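Two Hours Among the Limericks: A Visit to the Bodin Open Day

Filed under: Days Out, Rhymes and Wordplay

The leaflet promised "a family day of verse, riddles and spoken nonsense", and since I have spent most of my adult life writing the last of these for money, I felt I ought to go. So on a damp Thursday in July I put two children, a bag of cheese sandwiches and a waterproof of doubtful honesty into the car and drove to Bodin.

Bodin, for those who haven't had the pleasure, is a children's poetry library in what used to be a seed warehouse. It lends books like any other library, but only books that rhyme, or try to, or have made a point of refusing. Once a year it opens the rooms upstairs, where the old stock lives, and lets the public breathe on it.

We arrived at ten past ten. The doors had opened at ten, and there was already a queue for the badge table, where each visitor was asked to supply a word that rhymed with their own name. My daughter managed this in a second and a half. My son has a name with no known rhyme in English and took it as a personal slight, and he went about for the rest of the morning with a badge reading NO. I've had worse badges at proper conferences.

The ground floor

They have 2471 rhyming books on the open shelves, according to the board by the stairs, and they are sorted by subject. I had expected author. Subject turns out to be a much better way of learning what poets for children think about all day. Animals take up most of a wall. Food has a bay and a half. Bedtime has a bay, Weather has a bay, and Arithmetic has a single shelf with a gap at one end where somebody had left a mitten.

I'd hoped to find the counting-out rhymes together, the eeny-meeny family and all its rude cousins, but they have been split between Games and Numbers, and a few have wandered off into Farmyard. I asked at the desk and was told that this had been argued over for years and that the argument was still open if I cared to join. I did care, a bit. Counting-out rhymes are a legal system. They decide who is It. They belong under Law.

The children were quicker to find the good stuff, which was the listening corner: a bench, some headphones, and recordings of playground rhymes made by people's grandparents. Seventeen of them are skipping rhymes. You can hear the rope hitting the ground in most, and in one you can hear a girl get it wrong, say a word that is certainly not in the printed version, and start again. My two played that one until a small line formed behind them.

The riddle trail

This was the main event for the under-tens, sponsored by Pramer, who make wooden puzzles. Riddles were hidden about the building on yellow cards. You wrote your answers on a sheet and handed it in for a sticker.

I am told that the riddles were graded by age. I can only say that the one on the back stairs was graded for somebody who had read classics. It concerned a river, I think, or time, or possibly a sock. A father next to me had been looking at it for so long that his own children had finished the trail, collected their stickers and come back to ask him for crisps. We compared notes in low voices. He favoured "a shadow". I wrote "the wind", on the principle that the answer to a riddle is the wind more often than you would think. The answer sheet said "a needle". I've turned it over several times since and I still don't see what the third line is doing.

Better ones were to be had in the cloakroom. A short riddle has to be fair, and the three among the coats were, and made both children shout the answer while other people were still reading. Apologies to those people.

The performance

At half past eleven there was a show in the long room, given by a two-hander company called Grukurier. Their act is limericks delivered at speed by bicycle courier, the bicycle being ridden (slowly, and with a good deal of bell) up and down between the chairs. You shout a place name, and by the time the bike has reached the far wall there is a limerick about it.

It's a fine idea and it works four times out of five. The fifth was our fault, because my son shouted the name of his school, which has nine syllables and a saint in it. The courier pedalled the full length of the room in silence, turned round, pedalled back, and said, "There was a young man from elsewhere." It got the biggest laugh of the day.

I did wonder about the limerick as a thing for children. We tend to hand it over as the easy one, the form you can do before lunch, and it isn't easy in the least. The last line has to arrive on time carrying something you weren't expecting, and most of them turn up with the first line wearing a hat. What the Grukurier pair understood is that children don't mind a bad last line so long as it comes in with confidence. Adults mind terribly. I minded one about Dundee for the whole of my sandwich.

Upstairs

The old stock is shown by tour only, a dozen people at a time, and you have to leave your bags, your drinks and, in our case, a badge with a loose pin. There are 874 items up there, chapbooks and broadsheets and school copies with the good pages torn out by earlier readers. We were shown a handful of them under glass. I liked a nursery alphabet that had plainly run out of patience by Q and gave X, Y and Z a single couplet between them. I liked even more a homemade book of verses, sewn down the spine with what looked like fishing line, in which a child had rhymed "custard" with "mustard" on the first page and then, having found a thing that worked, on the next six. 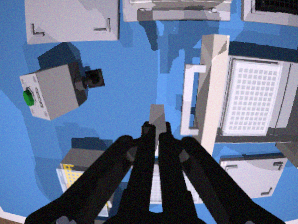
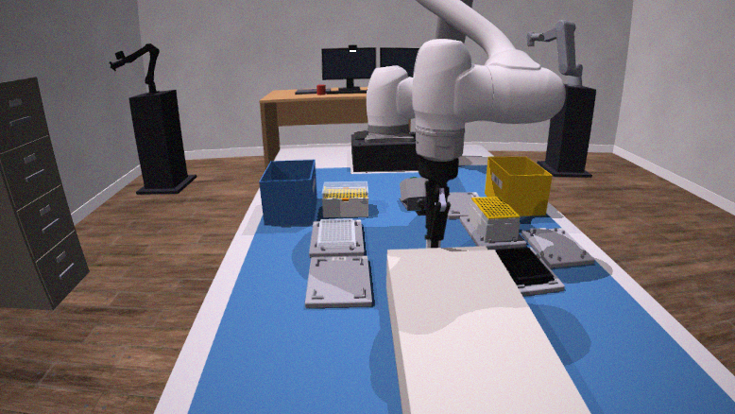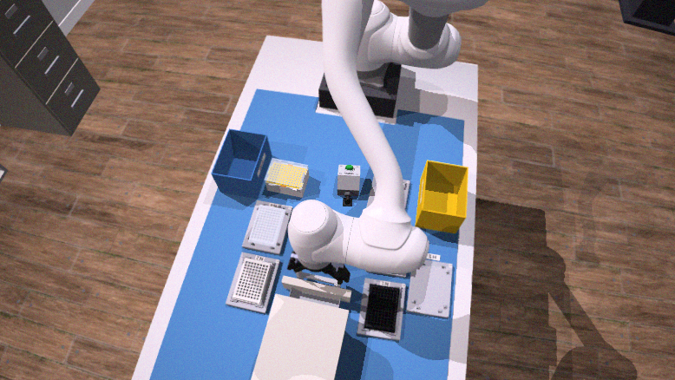 The tour lasts forty minutes, and thirty would do it. There is a stretch on bindings that I enjoyed and that lost every person under four feet tall. If the organisers are reading, the moment to tell the story of the poet who was paid in turnips is then, and not in the doorway at the end when half the party has already bolted for the lavatories.

The gift shop

Small, and dangerous. Zurnora, who print the little concertina poems you may have seen in bookshops, had a stall just inside with a hand press on it, and for 70 pence you could print your own two-line verse on a card. My daughter's was about a hen. My son's read, in full, "No. / No." He is very pleased with it, and has since pointed out that it rhymes, which I can't dispute.

I came away with a pencil, a second-hand book of nonsense verse that I'm fairly sure I already own, and a tea towel printed with a poem so long that you'd have to dry up for a family of eight to get to the end.

If you're thinking of going

It's free, apart from the press and whatever you lose your head over in the shop. Parking is in the field behind and the field is on a slope. Go in the morning; by one o'clock the listening corner was three deep and the riddle cards had begun to acquire helpful answers in biro. The café does soup, toast and a flapjack which could be used to mend a road. Pushchairs are fine downstairs and hopeless above.

They do a smaller version in the winter, with ghost rhymes and mince pies. My daughter has asked to go. My son says he'll think about it, but that he's keeping the badge.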